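The first thing Silvia Lukáč did when she moved her repair bench into the old bakery at Skultbridge was sit on the floor and look for outlets. She found one. One! For a room with two big windows, a stone sink and space for a table you could park a van on.

So she became, by necessity, a power strip person, and after an afternoon in her workshop I think I'm becoming one too. We spend so much love on lamps and radios and kettles, and hardly any on the plain white thing that feeds them all. Silvia gives hers a proper place on the tabletop, where she can reach every socket without crawling. Cables come in from one side only. Anything not in use gets unplugged and laid down beside the strip, ready for next time.

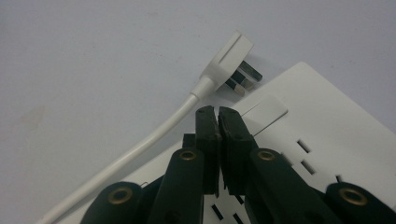
She's particular about how a plug comes out, too. Grip the housing, never the cable, and pull straight. The collar where the cable goes in is the part she checks first on anything that comes through the door, bending it gently between finger and thumb and looking for cracks. "People bring me a dead lamp and the lamp is fine," she told me, delighted. "It's the last inch of cord!"

Her friend Mihret Sisay, who runs the Araya sewing room upstairs, has borrowed the whole system. Mihret has seven machines and an iron, and she used to keep her strips under the tables with the lint and the lost pins (you can imagine). In January she brought them all up to table height. The iron stays off the strips completely and goes straight into the wall, a rule Silvia insists on for anything that makes heat. She also won't hear of plugging one strip into another.

I went home and cleared my desk that same night. It took most of an hour, a damp cloth for the desk and a dry one for the cords, and I found a charger for a phone I gave away years ago. The strip now lives next to the lamp, out in the open, and I love it there. I've even started coiling the spare cord the way Silvia does, in wide easy loops with a strip of cloth tied around the middle. Mihret gave me the cloth, blue with yellow dots, from the scrap bin by her door.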